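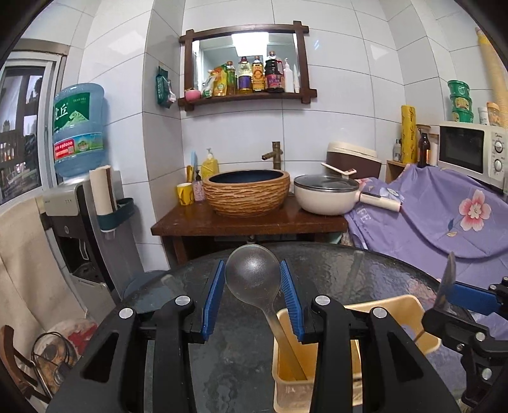 Indoor air checklist, Kevton house, Blackburn
Filled in during October, heating on

1. Carbon monoxide alarm present and in date
Yes. It is a Clurkik model, fixed in the hall. Test button works, sound is loud enough upstairs. Replace in 4 years.

2. Boiler flue outside, free of leaves and nests
Yes. Small rust mark on the bracket, please look again in spring.

3. Air bricks open
Partly. We found 11 and 6 of them were covered with old paint or soil. Cleaned the same afternoon – one at the back still needs a new grille.

4. Bathroom fan pulls air
Weak. A sheet of paper stays on the grille only for a moment. Dust should be removed and the test made again.

5. Humidity
Nearly 85 per cent in the back bedroom at 7 in the morning, with door and window closed. This is too high. Tenant is advised to open the window after sleeping and not to dry clothes there.

6. Mould
Black spots behind the wardrobe, outside wall only. Wardrobe to be moved forward by a hand's width.

7. Loft hatch seal
Not checked, ladder was missing.

Report goes to Cukura office. Items 3, 4 and 7 stay open until the next visit.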